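Scoring and Statistics in Cricket
Unit 2: Reading a bowler's figures
Handout prepared by Myrto Gavalas

A bowler's figures are written as overs, maidens, runs and wickets, in that order. A newspaper will usually drop the first two. For this unit we need all four, so copy them from the full scorecard.

Bowling average is runs conceded divided by wickets taken. Economy rate is runs conceded divided by overs bowled. Strike rate is balls bowled divided by wickets.
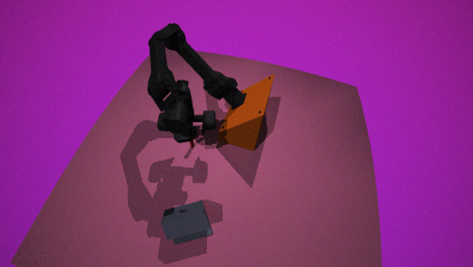
Wides and no-balls count against the bowler. Byes and leg byes do not. This is the most common mistake in the homework, and it throws off every number that follows.

Worked case: Girnby v Plerkow
Girnby made 467 in their first innings. Lefteris Andreadis bowled 35 overs for Plerkow and took 2 wickets. His average for the innings looks poor, but he bowled mostly into the wind with the old ball — the card does not show that.
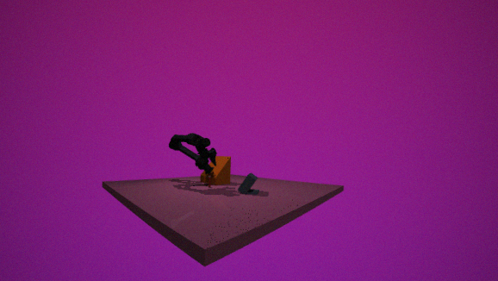 Square slab, magenta background.

Part overs
An entry of 14.3 means 14 overs and three balls. It is not a decimal. Convert to balls (87) before you divide. 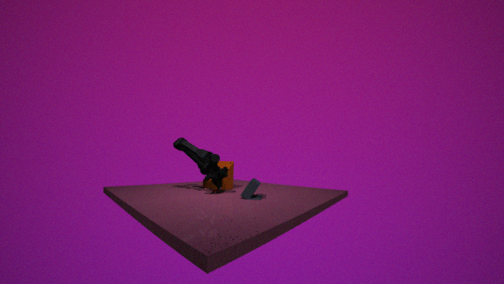
Black robot arm, orange box and small gray block on a platform.

Career figures
Do not average the averages. Add all the runs, add all the wickets, then divide once. A bowler with 3,000 runs conceded needs the same treatment as one with a single season behind him.

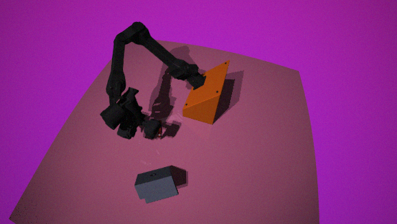

Robot arm over a pink tabletop, with orange and gray blocks.

For next class
Work out the average, economy and strike rate for each Girnby bowler on the Rallis scorecard. Show the ball count. Hand in one page to Wanpen Sukprasert before 10 a.m.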